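Setting Up Your Kioko Salt Lamp

1. Remove the lamp from its bag and wipe it with a dry cloth. Do not rinse it.

2. Set the base on a level surface, at least 3 inches from the wall. The base can hold over 200 ounces.

3. Push the bulb holder up into the hollow until both clips catch.

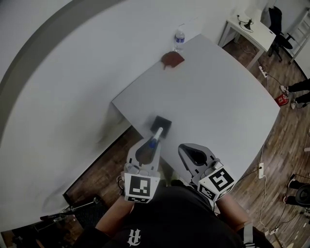 4. Plug in the cord and turn the dial slowly to the right. The first hour may bring a faint smell from the base varnish.

Note: Color and shape vary from lamp to lamp. Small surface cracks are normal.

CAUTION: Unplug the lamp and let it cool before changing the bulb. Keep it out of bathrooms. Replacement bulbs are sold under the Seltix name and are rated for 3000 hours.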